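Karkero hand grippers: a review from the fruit bowl

I've been promised a machine that tidies the house since I was in primary school. In October I gave up waiting and bought a pair of Karkero grippers, the hand-held sort with two jaws that open and close while you do the walking, the aiming and the grumbling. The set cost me $400, plus $65 for spare pads I've yet to need.

The pitch is that a jaw on a stick is halfway to a robot. Work the jaws yourself for a while and you learn what the robot would be up against. So I set myself a chore my nan could do while on the phone: fruit out of the bowl, fruit onto the table, fruit back in.
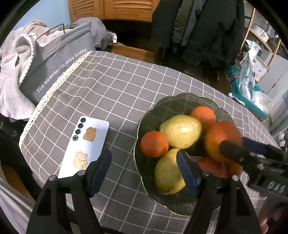
Oranges are the easy marks. They're round from every side and the pads hold them without leaving a dent. Pears are another matter. One end is wider than the other, so the jaws close on the wide bit and the pear squirts off towards the narrow bit. An apple sits somewhere between, provided you don't go for the stem end.

What surprised me was how much of the work is done before you grip anything. You come at the bowl from one side, find the rim is in the way, back off, and try again from another angle.

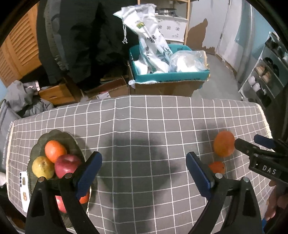
Orange fruit on the cloth, apples still on the plate.

My neighbour Hélène Gauthier had a go and was better at it than me inside two minutes, which I put down to her wrists. She wanted to know when it would do the ironing. I showed her the Bindberg brochure, where a full arm to do this on its own starts at $3,000 and the colour options run to two pages. She went home and did her own ironing.

Can a machine do the chores yet, then? Mine can't, and mine has a grown adult attached to it.

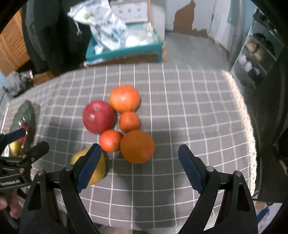

The verdict

Good: solid jaws, grippy pads, light enough for an arvo's use. Bad: the grip is stiff, and the manual is a single folded sheet. Three stars. I'd give it four at $125.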